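How to Block a Hand-Knit Blanket on the Floor

Blocking is my favorite part of making a blanket, and I know how strange that sounds to people who would rather be knitting! You finish the last row, you weave in the ends, and what you have is a lumpy, slightly slanted thing with edges that curl. A day later the stitches have relaxed, the lace has opened up, and the corners are square. I have been doing this for years and I still get up early to look.

The directions below are for wool and wool blends, the kind of blanket that covers a lap or a single bed. Cotton works too but takes longer to dry. Acrylic is a different animal and I'll get to it near the end.

What you'll need

A bathtub or a large sink
Wool wash, or a squirt of mild dish soap
Two or three big towels
A floor you can do without for a day or two
A mat, blanket, or sheet to cover that floor
Rustproof T-pins and, if you have them, blocking wires
A tape measure
A fan (optional, but I love mine)

Soak it

Fill the tub with cool water and mix in the soap before the blanket goes in. Press the blanket down gently until it stops floating and the bubbles quit coming up. Then leave it alone for half an hour. Dark reds and blues may let go of some dye, so if the water changes color, drain it, refill with cool water and a splash of white vinegar, and let it sit again. Don't rub or swish. Rubbing is how you get felt, and felt is forever.

Let the water out while the blanket is still lying in the tub, and push down on it with your palms to get the first gallons out. Now gather the whole thing up from underneath, like you're lifting a sleeping dog. A wet blanket held by one corner will stretch under its own weight, and my first Kekana throw still has one corner longer than the other three because I was in a hurry.

Squeeze out the water

Lay the blanket on the towels, roll everything up into a fat log, and walk on it. Barefoot is best, you can feel where the wet spots are. Change towels and do it again if the first set is soaked through. You want the blanket damp all over with nothing dripping.

Some washing machines have a spin-only cycle, and mine does a beautiful job on a blanket folded into a mesh bag. Check that it really is spin only, with no rinse first.

Get the floor ready

Pick a room with some air moving through it and no direct sun. Vacuum first, then vacuum again if you have a cat. Foam tiles are great for pinning, and you can buy them in packs, but a carpet with a clean sheet over it takes pins just as well. On a hard floor, put down something thick and colorfast and smooth it from the middle out toward the edges. Small creases underneath won't show in a chunky knit. They can show in fine lace, so take the extra minute there.

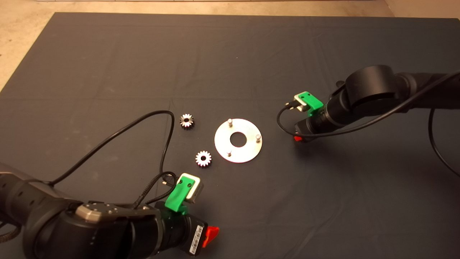 Measure the space before the wet blanket is in your arms. My Flotmont pattern calls for a finished width of 4 feet, and I mark that on the floor covering with pins at both ends so I have something to aim for.

Pin it out

Spread the blanket with your hands and pat it toward its final size. Pin the center of each side first, then the corners, then fill in between, always working on opposite sides in turn. I leave 8 inches between pins on garter stitch and go closer on lace. If an edge starts to look like a row of little scallops, add pins or thread a blocking wire through the edge stitches.

Ermanno Vitale, who taught the winter class at the Mavport yarn shop, used to check his corners by measuring both diagonals. If they match, it's square. I resisted this for ages and now I won't block without it!

Wait

Turn on the fan, close the door, and go do something else. In August mine are dry by the next morning. In winter it can take two days, and the thick parts near a cable or a border are always last. Press the back of your hand to them. If they feel cool, they're still damp.

A note on acrylic: skip the soaking and use steam. Pin the blanket dry, hold the iron well above it, and let the steam drift down. Never let the iron touch, or the yarn goes limp and shiny and there's no fixing it.

Once everything is dry, pull the pins, count them back into their box if there are bare feet in the house, and fold the blanket loosely. It'll need the same treatment after every wash, though the later rounds go faster.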